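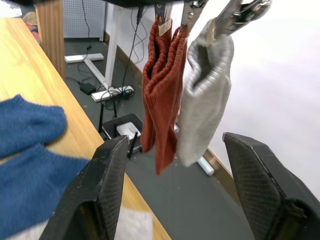 Wrist view, sock hanging task, orange and gray on the clips

We use cookies to remember your archive settings. Accept | Manage

Subject: Re: [lab-equipment] spare finger pads and the next budget

Hello all,

On Saturday the list got this message from the Prosora group:

> We must send our equipment plan in June and we want to put a line
> for gripper fingers. Do you buy complete fingers or only the pads?
> And how many pairs do you keep for one arm? Ivis gave us a price
> for the full set and it looks high to us.

I can answer for our side at Amissah. We buy only the pads, with the diamond texture. Our price from Diltent is 143 per pair, and the complete finger set is 342. In our first plan we put complete sets everywhere, and this was a mistake of mine. The metal part has never failed here. The pad surface gets dusty and scuffed, and then knit fabric begins to slip when we pull it to the clip.

For each arm we plan 2 spare pairs of pads per year. We have 11 arms in the plan, so please check the quantity discount before you sign anything. We asked too late and did not receive it.

Two other points, which are small but cost us time:

The hanging rack should be its own line. We mix narrow silver clips and a larger chrome clamp with a spring, and the arm needs a different opening motion for each. If you buy all clips of one type, your training will be easier but your results will say less about a normal home.

Please also put money for cable channels and one more power strip per station. Our purchasing office refused it the first time, as it was under "furniture" and not under "equipment". I moved the line and it was accepted without questions.

About the Ivis price, I would ask them if the mounting hinge is included. In our offer it was separate, on the second page.

I can share our spreadsheet if somebody wants it, but the column names are not in English.

Best regards,
Amissah equipment planning

Last updated: June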